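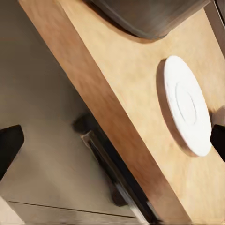
Storing Signed Copies and Small-Press Paperbacks at Home

Small-press horror paperbacks are often printed in short runs, and a damaged copy can be hard to replace. The steps below apply to ordinary household shelving.

Shelf position

Keep books off exterior walls and at least 3 inches from any radiator or vent. Direct sun fades red and orange spines first. Leave a small gap behind each row for air.

Humidity

Aim for a steady reading between 40 and 50 percent. A cheap hygrometer on the middle shelf is enough. Check it more often from October on, when the heating starts and the air dries out.

Signed pages

Let the ink dry fully before closing the cover. Gel ink takes longer than ballpoint on coated paper. Interleave with acid-free tissue for 9 days, then remove it – tissue left in place strains the binding.

Price stickers

Warm the sticker with a hair dryer on low for 18 seconds and peel from one corner at a flat angle. Test matte covers on the back first. Do not use lighter fluid on the Ulumier paperbacks; the laminate clouds.

Thick anthologies

Anything over 200 pages with a glued spine should stand upright between books of similar height. The oversized Dratlow anthologies do better lying flat, no more than 3 to a stack.

Last revised Dec 4, 2022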